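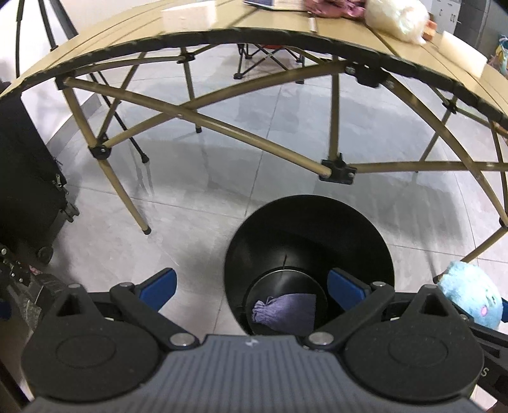 Gladys Valderrama
Senior Lecturer, History of Everyday Things

Week 10: Furniture That Folds
Notes to go with the lecture, revised 9 Nov 2023

Last week we left off with the built-in cupboard, a piece of furniture so sure of itself that it refuses to leave when you do. This week is about the other kind. Folding furniture has been with us for a very long time, it has been sat on by kings and by people waiting for a parade, and it has pinched the fingers of both.

Before you read on, find the Week 3 handout and look again at the section on joints. If you have lost the Week 3 handout, you are in good company, and it is on the course page under the wrong heading, where it has been all term.

1. What counts as folding

For this course, a piece of furniture folds if it changes shape for storage or travel while staying in one piece, or close to it. A table whose legs swing in underneath folds. A bookcase that comes apart into boards and a bag of screws is knock-down furniture, and we will get to it in Week 12, along with the bag of screws, one of which will be missing.

Between these two sits a large gray area. Plenty of camp tables have a frame that closes up like an umbrella and a top that rolls off separately. Is that folding or knock-down? Makers' catalogs say folding. A strict museum cataloger might say otherwise. For the essay you may use either term, provided you tell me which one you picked and stay with it past the second page.

A third word you will meet is "nesting," for things that store inside each other. Nesting tables don't fold at all. They turn up in folding furniture essays every year.

2. The X and why it won't go away

The oldest folding furniture we have good evidence for is the stool with crossed legs. Ancient Egypt had them, and examples survive from tombs. Take two frames, cross them, put a pin where they cross, and stretch a piece of leather or cloth between the top rails. Sit. The weight of the sitter pulls the seat tight and the legs try to spread, and the seat stops them. The whole thing is held up by an argument between its parts.

Rome had a version for magistrates, the curule seat, which was a badge of office. Notice how odd this is. The most official chair in the room was of a type you could fold and carry off under one arm. The usual explanation is that authority traveled with the man, so the seat had to as well. Another explanation is that it looked good. I lean toward a bit of both and the exam will accept a bit of both.

The crossed leg has stayed in use ever since, and camping tables show it well. Run metal tubes in crosses under a slatted top, join them with plastic fittings, and you have a frame whose grandparents were made of wood and pinned with bronze. The tube weighs less. The idea has hardly moved.

Why does it last? Points to know:

A crossed pair of legs needs only one pivot to fold flat.
The same cross braces the frame against racking (sideways lean, see Week 3) once something stops it from spreading.
The failure is usually at the pivot, so the repair is usually at the pivot too.
A person who has never seen one before can work out how to open it. Closing it is a separate skill.

3. Officers and their dining rooms

From the eighteenth century into the nineteenth, European armies produced a market for what collectors now call campaign furniture. Officers bought their own, and they bought a lot of it: beds, desks, washstands, chests that split into halves, dining tables that seated a crowd and then went into a crate. Brass at the corners protected the wood from being dropped by whoever was carrying it, who was never the officer.

Our case study is the Brakthorpe inventory, which Josué Holanda has transcribed for this course and which I would ask you to treat with some respect, as the handwriting nearly finished him. It lists the baggage of one infantry captain in 1818, after he had come home and was trying to sell it all. Read it with the seller's mood in mind. Every piece is "scarcely used." One table is "scarcely used, wants a leg."

What should you take from Brakthorpe?

First, the captain owned 18 pieces of portable furniture, and carrying them took a cart, a driver and a good deal of swearing (the swearing is in the letters, which Josué has also transcribed, and with more enthusiasm). Portable is a relative word. It means portable by someone.

Second, nearly all of it copies the shape of furniture that stays put. The desk looks like a desk. The bed has curtains. He wanted to open some crates in a wet field and be at home, and he paid extra for every hinge that helped him pretend.

Third, the prices he asked. Compare them with what he paid, where the receipts survive. You can work out for yourselves how the secondhand market felt about a washstand that had been to war.

4. The lawn, the porch and the church basement

During the nineteenth century the same ideas moved into civilian life, at lower prices and with less brass. Steamship passengers sat in folding deck chairs. Families went on picnics with folding tables. Churches, schools and lodges needed a room to be a supper hall at six and a meeting hall at eight, and the folding chair made that possible. Patent records from this period are full of folding chairs, many of them alike to anyone but a lawyer.

Hiyori Ishida's guest session covered the patents, so I won't repeat it. If you missed it, borrow notes from somebody whose handwriting is better than the captain's. The part you need is her distinction between furniture that folds for travel and furniture that folds for storage. A travel piece is judged on weight. A storage piece is judged on how flat it goes and how well it stacks against its neighbors, and it can be as heavy as it likes, as anyone who has cleared a hall after a wedding will confirm.

The two often get mixed up in advertising. The Planard catalog, which we'll pass around, sells a single card table as ideal for the closet, the train, the lake and "the unexpected guest." It weighs as much as the unexpected guest. Look also at the drawings. The person opening the table is smiling and has one hand free.

5. Tube, web and plastic

The twentieth century brought steel tube, then cheap aluminum tube, then molded plastic joints. Each one changed who could afford to sit down outdoors.

Tube is strong for its weight and bends without much fuss. Aluminum doesn't rust the way steel does, so it could be left on the lawn, and it was, for decades. Plastic webbing replaced canvas and left its pattern on the backs of a generation's legs.

The plastic joint gets less attention than it should. In a wooden folding chair the joint is a bolt or a rivet through two sticks. A molded joint can hold several tubes at set angles and let each one swing only the way it's meant to. That allows frames that fold in more than one direction, gathering toward the middle into a bundle. It also moves the weak point. When the joint cracks, the owner of the table can rarely make another, and most of these tables leave the house with sound tubes and one broken piece of plastic.

Yaneth Cabrera runs the Muñoz repair bench on the ground floor, and she has agreed to let the seminar groups take apart whatever is in her give-up pile. Go and look. Bring a screwdriver and leave with the same one. She would like you to write down where each piece failed and whether it could have been fixed with parts on hand. She would also like her bench back in the state you found it, and I have seen that state, so this shouldn't be hard.

6. Folding furniture that stopped folding

My favorite topic and, by the look of past exams, yours.

A great deal of folding furniture is opened once. The card table goes up in January for a jigsaw puzzle and is still up in the spring, holding mail. The camp bed becomes the guest bed. Things get put under it. Once there's a bin or a box stored beneath a folding table, you can be fairly sure the table has taken up residence.

How would a historian know this? The object sometimes tells you. Look for hinges painted over, pivots with no wear beside a top with plenty, a floor with dents where the feet have stood for years. Edith Bermúdez calls this "settling," and her article is on the reading list. It's short and grumpy, and I recommend it warmly.

Settling matters because catalogs and patents only record what a thing was meant to do. If we stop there we end up with a history of furniture in which everyone folds everything away neatly each evening. I have been in enough houses to doubt it.

Reading for next time

Bermúdez, the article on settling. All of it, including the footnote about her aunt's ironing board.
The Brakthorpe inventory, with Josué's notes. Skip the laundry list unless you like laundry.
The Planard catalog pages in the course folder.

Short assignment

Pick one piece of folding furniture you can get at in person. Write two pages on it: how it folds, where the wear is, and whether it still gets folded. Sketches are welcome and will not be judged, though they may be remembered. Upload through Turnine, which will tell you your file has failed and then accept it. Please don't upload it again.

If you live with no folding furniture at all, the hallway outside my office has a chair. Test it before you sit on it.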